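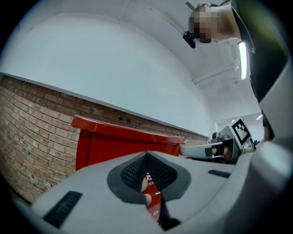
Trornavby District League: Members' Forum

Board: Fixtures, Results and Tables
Thread: Final placings before the winter break, and the deducted points

Posted by LeagueSecretary_HK
Members are asked to note that the table at the winter break has been confirmed by the league office. Driltetti remain first. Manninen are second, and Helavau move up to third following their 2-0 win away to Trornavby Athletic. The goal credited to the Helavau number four in the second half stands as recorded by the referee.

The points deducted from Manninen for fielding an unregistered player have been applied. The number deducted is three. Clubs wishing to comment may do so in this thread, but a formal appeal must be sent in writing to the office.

Hilkka Kemppainen
League Secretary

Posted by manninen_supporters
We are grateful for the prompt confirmation of the table. We would, however, like to record our objection to the deduction. The player's form was handed in before kick-off and was signed by both clubs. It was the office that entered it after the match had ended. In our view the club met its duty under the rules.

Posted by northbank50
With respect to the previous poster, rule 4 speaks of the date of entry and makes no mention of when a form is handed in. Driltetti lost points under the same rule in the spring and accepted the decision without complaint. I cannot see grounds for treating Manninen differently.

Posted by manninen_supporters
The Driltetti form was never signed. The two cases are not alike and should not be presented as though they were.

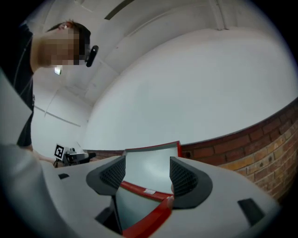 Reply from the league office

Posted by LeagueSecretary_HK
I can confirm that the two cases were considered separately. The office holds the Manninen form and does not dispute the signatures. The question for the appeal panel will be whether a signed form that has not been entered makes a player eligible. I would ask members not to argue that point at length here, as it may shortly be put before the panel.

The fee for lodging an appeal is 50, payable when the letter is sent, and is returned in full if the appeal succeeds.

Posted by J_Crichton
I write as the match delegate for the Helavau game. Several messages have reached me about the second goal, and it may help to set out the position. The assistant referee kept his flag down. The referee consulted him before the restart and allowed the goal. My report supports that decision. I would add that both teams conducted themselves very well in a difficult wind.

Jean Crichton

Posted by athletic_away_end
I thank the delegate for her post but must disagree. From where we stood the scorer was a clear two yards beyond the last defender when the ball was played. We do not ask for the result to be changed. We ask only that the report mention that the decision was questioned by our captain at the time.

Posted by J_Crichton
The captain's question is noted in the report, on the second page. A copy has been sent to your club.

Posted by athletic_away_end
Thank you. I had not been shown it and withdraw the request. I do not withdraw the two yards.

Posted by northbank50
May I ask whether goal difference or the meeting between the clubs will be used if Helavau and Manninen finish level? The handbook appears to give both.

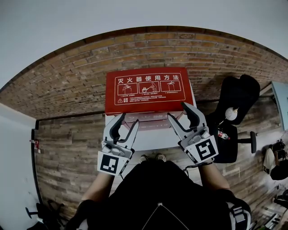

OFFICE NOTICES

Posted by LeagueSecretary_HK
In answer to northbank50: goal difference is used first. The results between the clubs apply only where goal difference is also equal. The wording in the handbook will be made clearer before the next edition.

The following points are also drawn to the attention of all clubs.

Matches resume in March. Draft fixtures will be sent to club secretaries beforehand, and requests to move a match should reach the office within two weeks of receipt.

Any player joining during the break must be entered on the register before taking part in a league match. In view of the discussion above, clubs are advised to ask the office for written confirmation of entry.

Posted by manninen_supporters
Our club has now told us that it will appeal. We shall make no further comment on the deduction until the panel has met. We would still welcome an answer on whether the table will be marked as subject to appeal in the meantime.

Posted by LeagueSecretary_HK
It will be so marked once the letter has been received.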